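How to Fold Cloth Napkins for a Drawer
2 min read

Wash new napkins before the first fold. Cotton shrinks, and a stack folded straight from the package will not match later.

Lay a sheet over the table and smooth each napkin by hand, corners first.

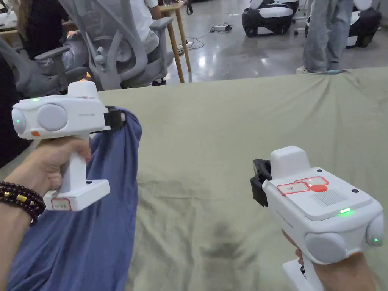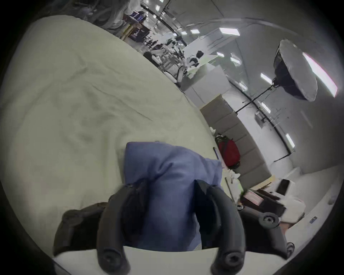 Deirdre Kinsella wrote in to say she irons hers face down while they are still damp, and that the hems stay flatter that way.

Fold in half, hem to hem, then in half again. Fold once more into a strip if the drawer is narrow. Stack six at a time with the folded edges facing you. Linen takes a harder press than cotton, so run your palm along each crease twice.

Contact Jolwood | © Jolwood Home Pages | Back to top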